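About Skimness

Hi, and thanks for clicking on the page most people skip! I'm Yolanda Paucar, and I run Skimness with Ibrahim Balogun and Walter Cusi. We sell spare parts for family games - dice, counters, timers, spinners, the little plastic thing the dog ate - and we mail them out of one room on Betancur Street.

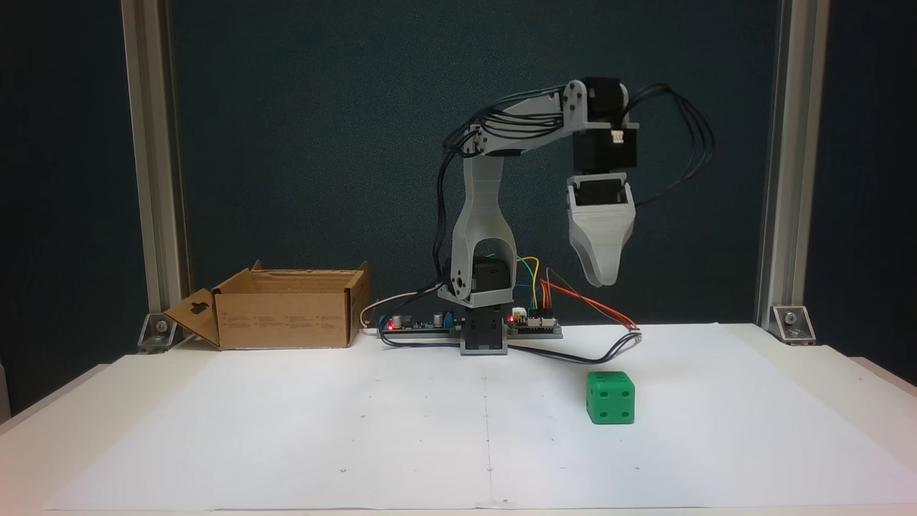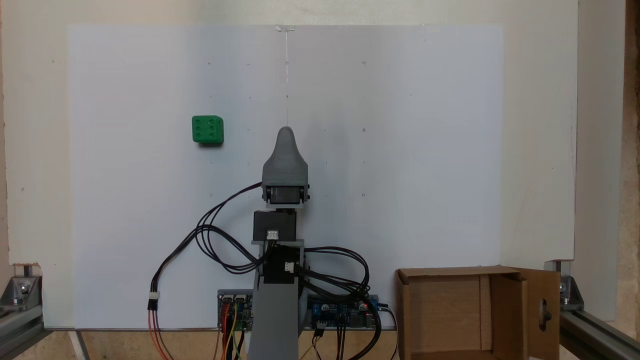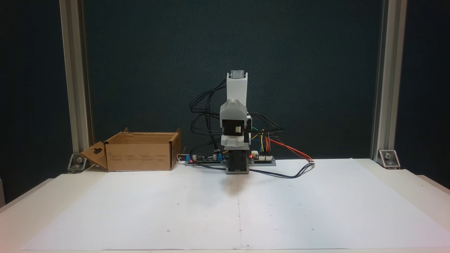
In the back room on a Wednesday. The open cardboard box is in the first picture, and the green cube with the dots is in the second.

I started this at my kitchen table after my family spent a whole rainy weekend playing a board game with a sugar cube we'd marked up in pen. (It lasted until my nephew licked it.) I went looking for a single replacement die and all I could find were bags of 900. Who needs 900 dice? So I bought the bag, kept one, and started selling the rest one at a time.

Ibrahim came in when I ran out of kitchen. He had the lease on the Betancur Street room and a lot of opinions about shelving, and within a month he'd labeled everything, including my coffee mug. Walter joined us the following December, which was our first really busy one, and he still does most of the packing. If your parcel came with the corners taped so neatly you felt bad opening it, that was him.

What we carry

Right now there are 544 different parts in the catalog. Dice are still the biggest seller by a mile, and green is the color people ask for most, which I would never have guessed. I'd have put money on red! We like the plain six-sided kind with dots you can read from across the table, but we have numbered ones too, and big soft ones for little kids.

If you don't see your part, write to us anyway. Tell us the name of the game and roughly how old it is, and put the piece next to a coin when you take a photo so we can judge the size. Rosaura Cuervo answers those emails and she is much more patient than I am. She once spent two weeks tracking down a spinner arrow for a lady in Wivorcombe, and they still write to each other.

How we pack

Everything goes out in plain brown cardboard. We reuse boxes from our own deliveries whenever they're in decent shape, so please don't be alarmed if yours has an old label under ours. We lay white paper on the table when we sort small pieces, too - a tiny black peg is very hard to find on a dark surface, and we've all spent time on our hands and knees with a flashlight.

Orders in by 2 in the afternoon leave the same day, Monday through Friday. Jhosep Ccori picks them up on his way across town and he doesn't like to wait, so 2 really does mean 2.

Come say hello

The room is open to visitors on Wednesday afternoons. Ring the bell marked Wornus (the old tenant, we never changed it) and come up to the second floor. Bring your incomplete games and we'll rummage through the bins with you.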